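The Great Blanket Standoff

13/03/2023

So I lost most of an afternoon to a fault code last week and I'm still a little grumpy, so you get to read about it.

If you're new, the project is called Utach (don't ask, the name came out of a late-night naming session and stuck). Two arms on one rail, a gripper on each, and a lot of cloth. The checkered blanket is my favorite thing to run because it's floppy and thick and it bunches up in a new way every time, so neither arm gets to be lazy.

We were on run 449 and I was feeling pretty smug. Both arms had hold of the blanket, and then the right one just froze. No bang, no smell, nothing dramatic. The left arm didn't get the message at all and kept pulling! By the time I hit the stop button the cloth was stretched tight between the two grippers and I was making a noise like a kettle.

First I blamed the cable. I always blame the cable (purple, long, loops all over the place, very easy to be mad at). I wiggled it, reseated the connector at the wrist, ran it again, and got the same freeze. Then I swapped the right motor driver for the spare and felt extremely clever for 6 minutes, until it froze again.

The real problem was in my own settings file. Back in October I'd set the grip current limit to 600 for some thin dish towels, and then for the blanket I bumped it to 800, but only on the left arm. So the right arm hit its limit on a thick fold, tripped, and went to sleep, which is exactly what I'd told it to do. The part that bugs me more is the left arm carrying on by itself. One arm faulting is annoying. One arm faulting while the other one keeps hauling is how you rip something, or catch somebody's fingers if they've reached in to help.

Now a fault on either side stops both, and the limits live in one place instead of two. I also have a new rule for myself: no hands past the rail until both arms are stopped. I've broken that one plenty of times with the old setup and I'm not proud of it.

Next up is going back through the old logs to see how many "random" freezes were this same thing. I suspect a bunch. Wish me luck, and send snacks.

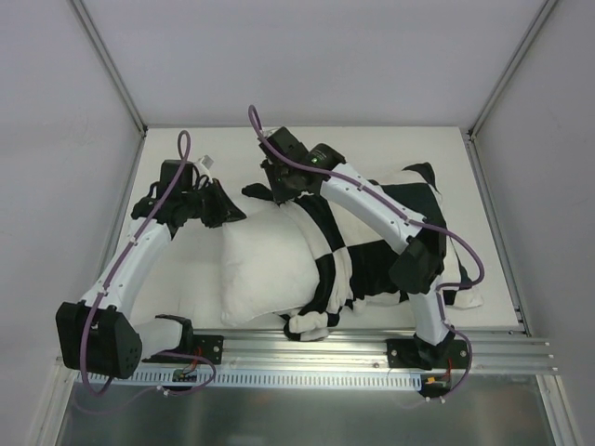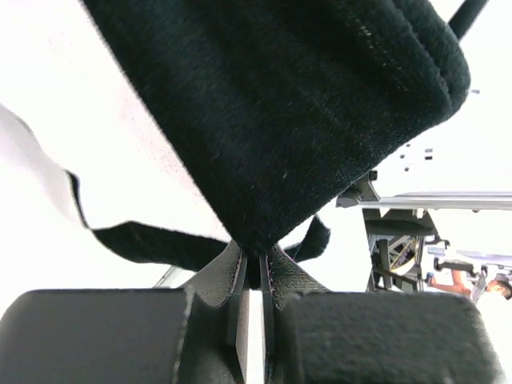
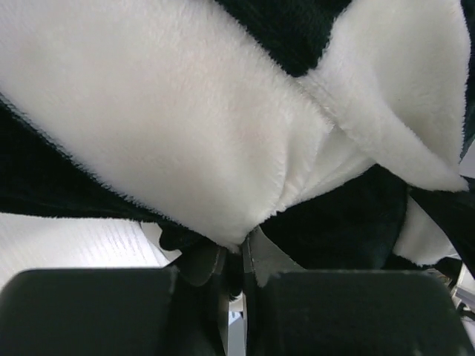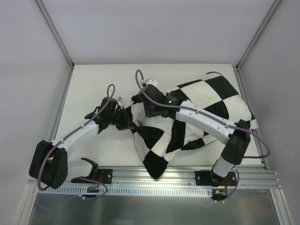

Arms and fabric on the Utach rig. The first and last are the wide views, the middle two are gripper close-ups.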